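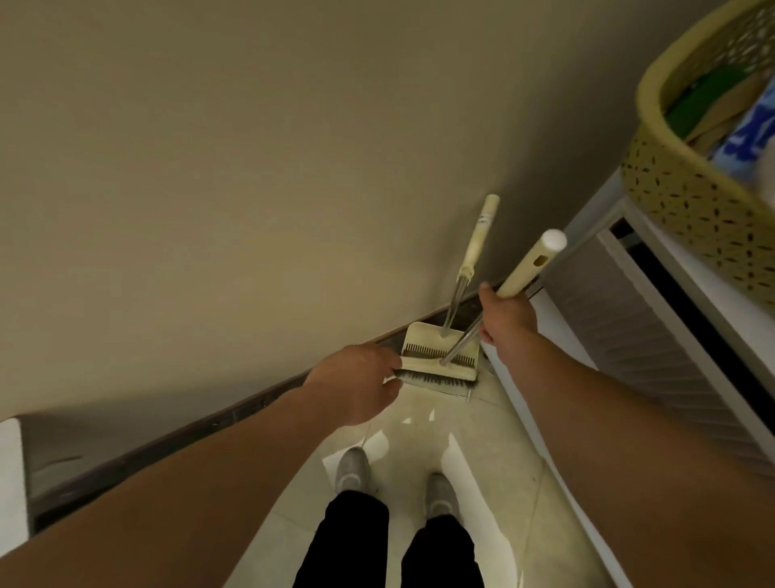

Lorkel Floor Care Notes

A small, friendly data card for everyday sweeping! It covers 40 short write-ups on hallway and kitchen floors, with tile getting most of the love.

What's inside
notes.csv - one row per sweep, with room, floor type and minutes spent
tools.csv - brooms, dustpans and how each one gets stored
tips.txt - my favorite part, especially the bits on cleaning bristles with a comb-edged dustpan

Version 16 adds the Vestau hallway notes. Minutes are self-reported, so treat them kindly. Fixes and new rows are very welcome - grout tips too!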